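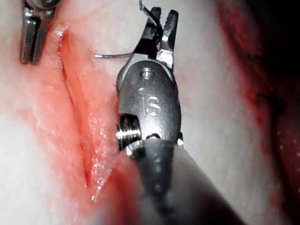 On 24 November 2023 I visited the suturing room of the Givport training center in Lidinholm. The open day cost nothing, but one had to register early, and the list was closed at 62 visitors. I took the train from Farkonitz, 53 minutes, and I walked from the station.

The subject of the afternoon was closing a long straight cut. I had practiced only on bananas before, so for me everything was new. The needle is curved, and the hand must follow this curve. If you push it straight, it wants to bend or to tear the edge. We were told to hold it away from the point, and to put every stitch at the same distance from the cut as the last one. It sounds simple. My own stitches, which we could try later at a side table, looked like a fence after a storm.

The pads are named Mosoti and the center buys them in boxes of 25. The simulated blood is mixed in the building. It spreads over the pad and makes the line of the cut quite difficult to find, and I think this is good for learning.
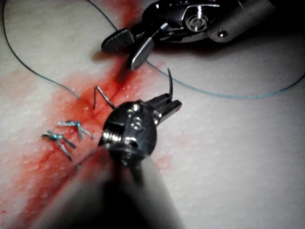 *Curved needle and light-colored thread at the cut, with simulated blood on the practice pad.*

After the break there was a talk about thread. I understood maybe half of it. The coffee was weak but the soup was very good, and bread was included.

For those who want to go: the next open day is in spring. Bring reading glasses if you use them, the thread is thin.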